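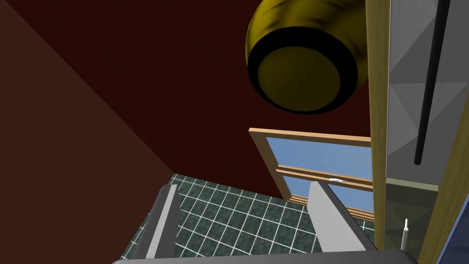 Can a success rate measured in simulation tell me which of two robot policies is better in reality?

I compare two policies for manipulation tasks in a household, like opening doors and picking up tools. I have little time on the real robot, so I would like to choose the policy in simulation and test only the winner. Is this an accepted method, and what should I report with it?

Nisha Kanaujia, Lurnberg
4th June

Margaux Aubert

It can tell you the order of the two policies quite often, but you should not expect that the percentage itself is the same on the real robot. In the literature you will find both things mixed, so please keep them separate in your report: first the ranking, then the absolute rate.

I can explain how we did it in our group. We use a simulator which we call Horkier, and it is written by two of us, so please do not search for it, the code is not yet public. We ran 839 episodes with the first policy and 622 of them ended in success. This gives 74 per cent. On the real robot we had only 40 trials with the same policy, and 22 were successful, thus 55 per cent. The second policy was worse in both places. The ranking was kept, the number was not.

The difference came mostly from contact. In our simulator a handle which is held badly still turns, and a real handle does not forgive this. When we lowered the friction between finger and handle, the simulated rate went down and came nearer to the real one, but I must admit we chose the friction value after we had seen the real results. You should not do this with the same trials which you report. Keep some real trials apart for it.

Another point is the start of the episode. If the robot starts always in the same pose, the many episodes are almost copies of each other and your confidence interval looks much too small. We vary the starting pose of the robot, the position of the objects, and the colours of walls and floor.

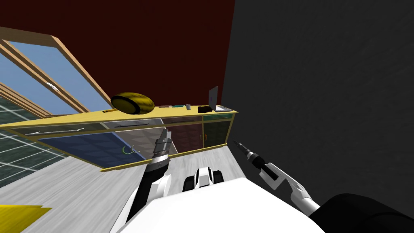 The colours should be varied separately from the positions, otherwise you can not say later which of them made the policy fail. We prepared 12 room variants, and every policy was run in all of them with the same list of random seeds. In this way the comparison is paired: for each seed you know whether both policies succeeded, only one, or none. For paired results of this kind McNemar's test is suitable, and it needs fewer episodes than comparing two independent percentages.

What I would report, in this order:

The number of episodes for each policy, also the ones which crashed.
The rule for success, written before the runs.
The rate for each room variant, and not only the mean.
The number of real trials and their interval, even when it is embarrassingly wide. With our 40 trials it goes from 40 to 69 per cent.

One more remark about the rule for success. We had at first "the door is open" as the only condition, and the policy found a way to push the door with its elbow. In January we changed the rule and repeated everything.

Gaurav Bansal

Just run more episodes, simulation is cheap. If the gap is large you will see it.

Archana Dubey

I agree with most of what Margaux wrote, but I would be more careful about testing only the winner. With two policies you learn nothing about whether the simulator ranks correctly if only one of them ever touches the real robot. Give the loser some real trials too. If you have time for 40, I would split them into halves.

To Gaurav: more episodes make the interval in simulation smaller, but the error between simulation and reality stays as it was. I made this mistake in my thesis and had a very precise wrong number.

Also check the camera images before anything else. If the policy works from images, put simulated and real ones next to each other for the same robot pose - we found that our field of view was set wrongly, and two weeks of runs had to be thrown away.

Nisha Kanaujia

Thank you all. I will use the same seeds for both policies and keep half of the real trials for the second one. Margaux, did you count an episode as failed when the physics became unstable, or did you repeat it?

Margaux Aubert

We counted it as failed, and gave the number of such episodes in a footnote.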